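From: Aníbal Alvarado
To: cell-practice list
Subject: Re: [cell-practice] Draft 3, section 4: bins and fixturing

On the Belwood draft, Lengyel wrote:

> Section 4.2 says bins must be "secured against movement" before
> any picking run. Our people read that three different ways. One
> shift bolts them down, one uses tape, one just pushes them against
> a stop. Can we say what counts? Also 4.5 asks for hose clearance
> but gives no number, so it can't be checked.
>
> We would like both settled before the draft goes to the sites
> in January.

I agree on both points. Comments below, and some proposed wording.

On 4.2, I don't want to require bolts. Half the benches at Bekar are plain wood tabletops and the bins get swapped between jobs. A bar clamp is fine if it is tight and if it is on the list of things the operator checks. Tape alone should not count. It is good for marking where a bin goes, and that is how I would like the text to treat it.

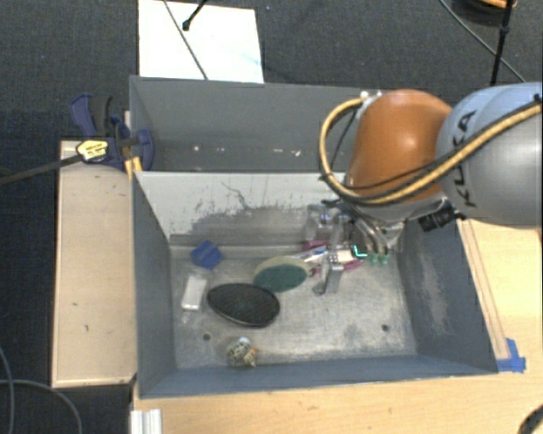 Two bins with a bar clamp where they meet, arm working in the front one.

With two bins side by side, I would ask for the clamp to hold both of them, and for the handle and bar to be outside the programmed path of the arm. The current text only talks about the bin being picked from. If the second bin shifts, the drop position is wrong and you find out when a part lands on the bench.

Proposed 4.2:

"Each bin within reach of the arm shall be held by a clamp, bolt or fixed stop on at least two sides. Tape may be used to mark position only. The operator shall push each bin by hand before the first cycle and after every bin change. If it moves, the run does not start."

On 4.5, the hose loop is the part of the arm people forget. The tool center point gets checked against the bin walls and the loop does not, and on a deep reach it can sit well outside the link. I suggest 40 mm between the hose and any fixed object, clamp handles included, measured at the lowest programmed pose. Zedport uses 30 and reports no trouble, but their bins are shallower than ours. I could live with either as long as there is a number.

Two smaller things while the section is open.

4.6 limits speed inside the bin to 300 mm/s. Please add that this applies from the moment the gripper passes the rim, in both directions. As written, someone could argue that the exit move is exempt.

4.7 says mixed items may be loaded "in any arrangement." Keep that for test runs, but add that nothing may stand higher than the rim. It is a quick check by eye.

I have not touched 4.8 (worn bins). We have bins with scuffed floors and flaking walls in daily use and I don't see a safety case for pulling them. Lengyel, if you have one, send it and I will write it up.

Replies to the list, please, and keep the clause number in the subject line. I have 12 messages on this already with no number on them.

Aníbal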